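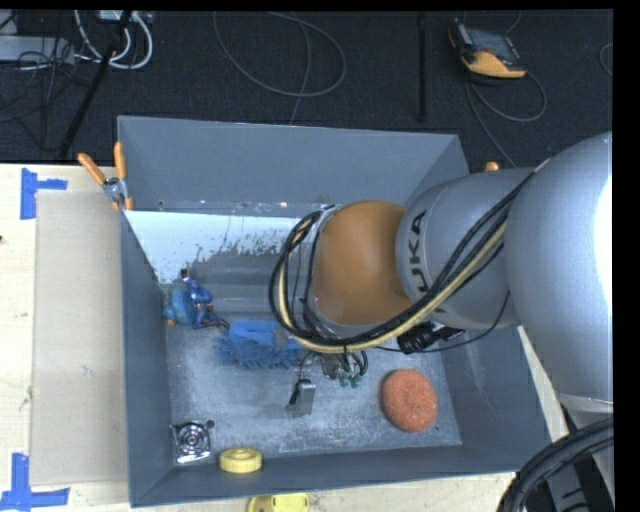 KUKA arm stops on the way down into the bin

Lesego Matlala
Bin picking is so much fun when it runs! But my arm now faults on the way down, always at the wrist. 86 good picks, then a collision stop. No contact that I can see. Ideas?

Ollik_fan
Check your cables! Ours looped around the wrist too, and at certain angles they pulled tight enough to trip the collision limit. Jog it down slowly in T1 and watch the loop. Great little bug to hunt.

pana6
restart it

Histarel
Check the tool load data too. I left the old gripper's mass in mine and got the same stop. Don't just raise the limit!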